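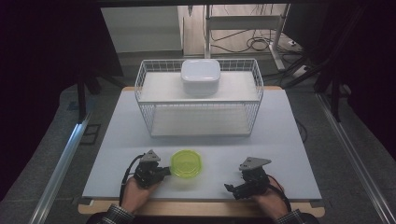 Two-Level Storage for Food Containers in a Shared Kitchen
Student project report, Skarnthorpe
Jianhua Qiu

1. Background

The shared kitchen on the Nyberg corridor has one cupboard for food containers. Boxes and lids go into it in any order, and by the end of the week most people take whatever is on top and cover it with foil. My project looked at whether a small wire basket with two levels would keep boxes and lids easier to find than the cupboard does.

2. Materials

The basket is rectangular, in white wire mesh, with a flat white panel near the rim and a second one at the bottom. The square white container with the domed lid was my test box for the upper level. I also used a round yellow-green lid with a scalloped rim. It was chosen for its awkward shape, as round lids do not line up with square boxes and tend to slide under things.

All trials were set up on a white board over a light wood base. I kept the basket toward the back of the board so that there was room to put items down in front of it.

3. Method

Each trial started with the items on the board. The person taking part put them away wherever they liked, left the kitchen, and came back after dinner to find one item that I named. I wrote down the time and which level they looked at first. There were 89 trials with the basket over the month of May. The same people had already done the task with the cupboard in April.

4. Results

Boxes were easy. In the basket most people looked at the upper level first, and they could check the lower one through the mesh without moving anything. Lids were slower. A lid laid flat on the lower panel was hard to pick up, and in 13 trials the person lifted the box out first to get at it.

The cupboard took longer for both kinds of item. Most of the extra time went on unstacking.

5. Problems

The upper level is close to the rim, so a tall box stands well above it. I did not test anything heavy. I also named the round lid too often in the first week, and people began to expect it.

6. Further work

I would like to repeat the trials with the lids standing on edge in a narrow rack on the lower level. Orken has a rack that should fit, but it had not arrived when I wrote this.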